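Cellule de tri : reprise des essais après l'incident du bac

Nous avions promis dans le dernier bulletin un point sur l'arrêt de la cellule à deux bras. Le voici, un peu plus long que d'habitude. La cellule Olleo est restée coupée 4 jours, puis nous l'avons remise en service à vitesse réduite, le temps de comprendre pourquoi le bras droit s'était mis en défaut au-dessus du bac. 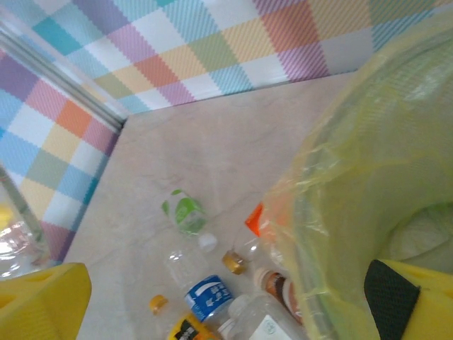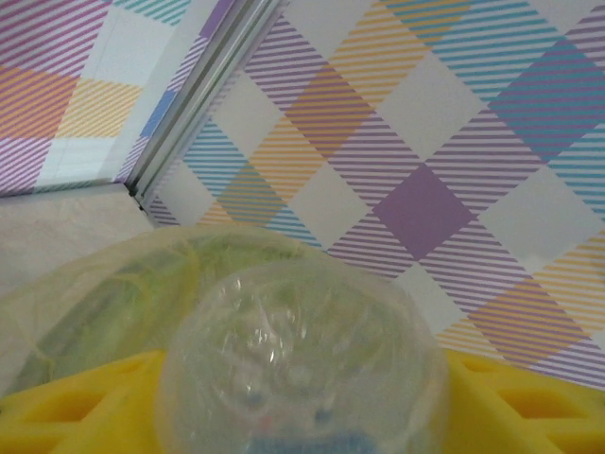
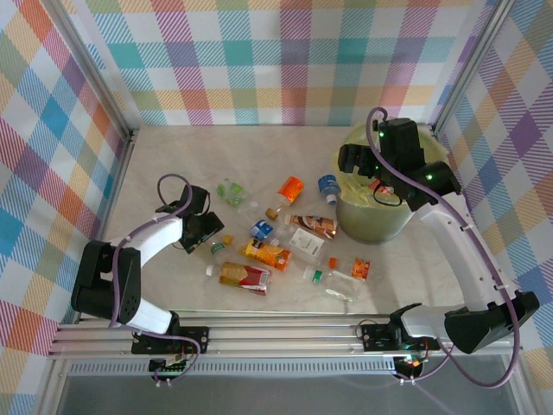
La cellule Olleo : deux vues prises depuis les pinces, puis la vue d'ensemble avec le bac au fond à droite.

Rappel des faits. Le 19 août, en milieu de matinée, le bras droit descendait vers le bac pour y lâcher une bouteille. Au moment de remonter, un doigt de la pince a accroché le plastique qui garnit le bac. Le bras a continué sa course, le plastique s'est tendu, le bac a basculé et il est venu toucher le poignet. Le contrôleur a détecté un effort anormal et a coupé le bras droit. Jusque-là, rien que de très normal.

Le problème est venu du bras gauche. Il aurait dû s'arrêter en même temps et il ne l'a pas fait. Il a terminé son mouvement, est revenu vers le centre et s'est immobilisé seulement quand l'opérateur a appuyé sur l'arrêt d'urgence, environ 5 secondes plus tard. Personne n'avait les mains dans l'enceinte et il n'y a pas eu de choc entre les deux bras. Mais si quelqu'un s'était penché pour redresser le bac en voyant le bras droit à l'arrêt, il se serait trouvé sur le trajet de l'autre. Nous avons donc classé l'événement comme presque-accident et non comme simple panne.

Ce que nous avons trouvé

Côté logiciel, la coupure sur effort était traitée comme un défaut local. Le superviseur Jenero recevait bien le message du bras droit, mais il l'inscrivait au journal sans rien transmettre au bras gauche. Ce réglage date de la mise au point, quand on travaillait avec un seul bras à la fois, et il était resté en place après le montage du deuxième. La fiche de mise en service ne prévoyait pas de vérifier ce point. Elle le prévoit maintenant.

Côté mécanique, c'est plus banal. Le plastique du bac dépassait trop du bord et faisait des plis dans lesquels un doigt pouvait entrer. Les matières souples et transparentes restent de toute façon difficiles pour cette cellule : vu depuis la pince, un sachet se confond facilement avec ce qu'il y a derrière ou dessous, et l'estimation de hauteur peut être fausse de 2 centimètres. Sur une bouteille posée à plat, cela passe. Au-dessus d'un bord de bac, non.

Nous avons aussi relu les journaux des 3 000 derniers cycles. L'accrochage y apparaît déjà, sous une forme plus légère : des pics d'effort brefs à la remontée, toujours du côté du bac, jamais assez forts pour déclencher la coupure. Ils étaient enregistrés mais aucune alarme ne leur était associée. C'est sans doute la partie la plus gênante du dossier -- l'information était là.

Ce qui a changé

L'arrêt d'un bras, quelle qu'en soit la cause, arrête désormais l'autre. La reprise se fait à la main, depuis le pupitre, après contrôle visuel de l'enceinte. Le point de lâcher a été relevé et les pics d'effort à la remontée provoquent une alerte dès le deuxième.

La garniture du bac doit être rabattue et plaquée avant chaque série. Nous attendons de l'atelier Oakley un anneau de serrage qui évitera de le faire à la main. Livraison annoncée pour septembre, sans date ferme.

En attendant, les essais continuent avec le mélange habituel : bouteilles, canettes, briques de jus, bouchons en vrac. Les petits bouchons restent les plus longs à saisir, mais ce n'est pas le sujet de cette note.

Consigne pour tous

Un bras arrêté ne veut pas dire une cellule arrêtée. On n'entre pas les mains dans l'enceinte tant que le pupitre n'affiche pas l'arrêt des deux bras, même pour ramasser un bouchon. La règle vaut aussi pour la cellule Gostodura, qui tourne avec le même superviseur et qui n'a pas encore reçu la correction. Elle reste donc limitée à un seul bras jusqu'à nouvel ordre.

Le compte rendu complet, avec les relevés d'effort, est disponible auprès du bureau méthodes. Si vous avez constaté un accrochage du même genre sans le signaler, merci de remplir une fiche, même tardive.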